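Speaker notes: Keeping a Family Recipe Box Alive
July 10, 2020

Welcome and settling in

Good evening, everybody, and thank you for making the time. Wait a minute for the late arrivals. Say hello to the folks joining from Soriano, because they asked for this talk back in February and have been very patient with me.

Start with the box. Hold it up. It's a gray metal file box with a dent in one corner, and it belonged to my grandmother, and before that I believe it held receipts in my grandfather's feed store. When it came to me it had 613 cards in it. I know that number because I gave every card its own number in pencil on the back, and it took me most of a winter to do it, sitting at the kitchen table with the radio on.

Let that number sit a second. People usually laugh. Then tell them that 82 of the cards were for some kind of bar cookie.

Why I started

Tell the story of the walnut cake. My mother called and asked me to read her the card, and I couldn't make out whether it said one cup of milk or one cup of malt. She couldn't remember either, and she had been eating that cake for her whole life. We tried it both ways. (It was milk. The malt one wasn't bad, though, and I still make it now and then when I have company who won't know the difference.)

That phone call is when I understood that the writing on those cards was going to fade whether I was ready or not. Pencil smears. Ballpoint goes that funny purple color. Newspaper clippings are the worst of the lot, they turn brown and then they turn to crumbs, and my grandmother did love a newspaper clipping.

Don't rush this part. Last time I hurried and a lady in the front row said she wanted to hear more about the cake.

Sorting the cards

First pass, don't read anything. I mean it. You will want to read everything, and you'll be on the floor at midnight with three piles and a cold cup of tea. Just separate by what the thing is made of: handwritten cards in one pile, clippings in another, things torn off boxes and labels in a third, and then the oddities. Our oddities pile had a bus schedule, a pattern for doll mittens, and a valentine.

Second pass, look at the handwriting. I found five different hands in ours. My grandmother's slants to the left. Her sister's is big and round with circles over the letter i. One of them we have never placed, and that person had very firm opinions about lard.

Pause here and ask if anybody has a mystery hand in their own box. Somebody always does. Give them time to talk, it warms up the room.

Numbering comes third. Soft pencil, back of the card, top right corner. Write lightly. Keep a notebook next to you with the number, the title of the recipe, and whose hand you think it is. I use a plain school notebook and I'm on my second one.

Copying them out

People ask me whether to type or photograph. My answer is both, if you can stand it, and photographs first if you can only manage one. A typed recipe tells you how to make the thing. The photograph keeps the butter stain and the little note that says "too sweet for Dad."

Lay the card flat near a window, no flash, morning light if you can get it. Do the back as well as the front. I skipped the backs on my first 90 cards and had to go and do them all over again, and I was not gracious about it.

When you type, type what it says. If it says "butter the size of an egg," leave it. If it says "bake till done," leave that too, and put your own note underneath in brackets with the temperature that worked for you. My typed copy of the Jornumska bread has more brackets than recipe. (Explain that Jornumska is the village where my great-grandmother grew up, and that we have only ever called it that, Jornumska bread, so I couldn't tell you its proper name.)

Mention that I've baked it 8 times now and it has risen properly for maybe half of them. Let them laugh.

Storing the originals

Clear sleeves, the kind sold for photographs, and check that the package says they're safe for photographs. No tape. No glue. Please, please no laminating. Once a card is sealed up in plastic there isn't any getting it back out.

A closet shelf in the main part of the house is a good spot. The attic gets too hot, and the basement is damp, and the cabinet over the stove is where everybody keeps them and it's the worst of the three. Ours lived over the stove for forty years and some of the cards are practically see-through with grease.

If you've got a card that is stuck to another card, leave it alone until you can ask somebody who repairs paper. I peeled apart two pickle recipes on my own and now I own one and a half pickle recipes.

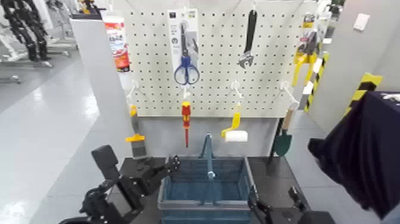
Keep the box, too, even when the cards have moved out of it. Ours sits on the shelf next to the sleeves with the old divider tabs still inside, and the grandchildren like to flip through them and read the headings out loud. There's one that says "Meats and Sundries." I have never found out what she considered a sundry.

Getting the family involved

This is the part I enjoy most, so watch the clock.

Send one recipe at a time. The year I mailed everybody a fat packet, I didn't hear back from a soul. Then I started sending a single card each month with a question at the bottom, such as "Who remembers eating this?" and the letters came pouring in! My cousin wrote two full pages about the Mirnura picnic and the potato salad that got left on the roof of the car. I would never have had that story from a packet.

Write those stories down with the same number as the card. Number 214 has more pages behind it than some people's memoirs, and it's only a recipe for creamed corn.

Ask the oldest people first. Call them on the phone, and call before lunch, when they're fresh and a little hungry. Ask what they ate and who was at the table, and the rest will follow along behind.

Questions, and what to bring next time

Leave a good long stretch for questions. If it's quiet, offer the one about translating cards from another language, and tell them how I got stuck on a single word for three weeks and it was "parsley."

Remind everybody that next time we'll be working with our own cards, so bring ten or so, a soft pencil, and a notebook. I'll have spare sleeves from Justent for anyone who wants to try one before buying a pack.

Pass the bar cookies around before they start putting their coats on. They're number 37, the ones with the apricot.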